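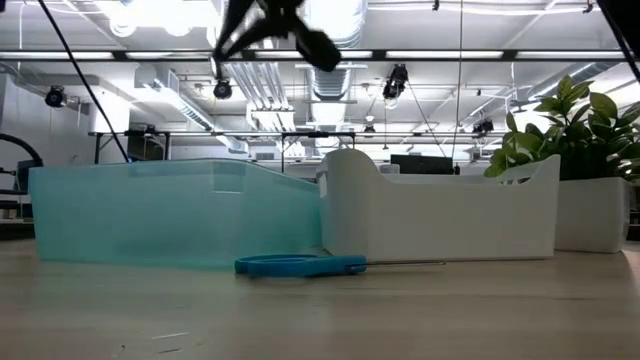
Changes to guest check-in at Clestureck Lodge

From January, the front desk at Clestureck Lodge will handle arrivals until 10 p.m. Guests who expect to arrive later should call before 6 p.m. to receive a code for the side entrance. The code works for one night only and is replaced by a room key at the desk the next morning.

The lodge has 76 rooms, of which 70 can be booked online. The other 6 are held for phone bookings and for guests who need step-free access from the parking lot. Requests for these rooms go to Precious Mtshali at the reservations office.

Parking remains free for one vehicle per room. A second vehicle may use the gravel lot on the Irkovlow road, a short walk from the main building. Trailers and campers must go to the gravel lot in all cases - the turning circle at the entrance is too tight for them.

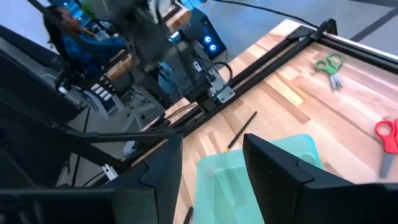

Breakfast hours do not change. Guests leaving before the kitchen opens can order a packed breakfast the evening before and collect it from the desk.

The shuttle to Nkuna station will run twice in the morning and once in the late afternoon. Seats are assigned in order of booking, and each guest may bring one large suitcase. Skis and bicycles are carried only on the afternoon run.

Cancellation terms for bookings already made stay as printed on the confirmation. New bookings can be canceled without charge up to noon on the day before arrival. Questions about group rates should be sent to Sinan Canpolat.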